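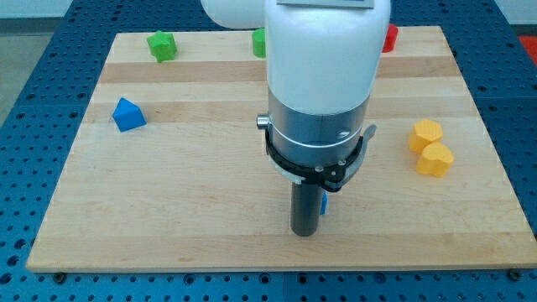
Shapes You Can Hold

A circle drawn on paper is flat. You can't pick it up. A block is different. It has a top, a bottom and sides, and it takes up room in your hand. Shapes like that are called solid shapes, or 3D shapes. The "3D" is short for three dimensions: length, width and height.

What is a prism?

Draw a triangle on a sheet of paper. Now pretend you could pull it straight up off the page, like a tall cookie coming out of a cutter. The solid you get is called a triangular prism. It has a triangle at each end and three flat sides in between.

You can do this with other shapes too. Start with a hexagon, a shape with six sides, and you get a hexagonal prism. Count its flat parts, called faces. There are six around the outside, one on top and one on the bottom. That makes eight.

What about a circle?

Pull a circle up off the page and you get a cylinder. A cylinder has two flat ends and one curved side that goes all the way around. Lay it on its side and it can roll. Stand it on its end and it stays put.

A hexagonal block doesn't roll well. Push it and it tips from one flat side to the next — bump, bump, bump.

Hearts and stars

Heart blocks and star blocks start from a flat shape too. A star has points that stick out and corners that go in. A heart has two round bumps, one point and a dip at the top. If two blocks have dips and bumps that don't match, you will find gaps between them when you push them together.

Hexagons are good at fitting. If they are all the same size, you can cover a whole table with them and leave no gaps. Bees build their honeycomb in this pattern.

Try it yourself

You need some blocks, a pencil and paper.

1. Stand a block on the paper and trace around it.
2. Turn the block onto a different face and trace again.
3. Do the same with two more blocks.
4. Give the paper to a friend and ask which block made each outline.

A cylinder is a tricky one. Standing up, it leaves a circle. What do you get when you trace it lying down?

Written by Ziad Nassar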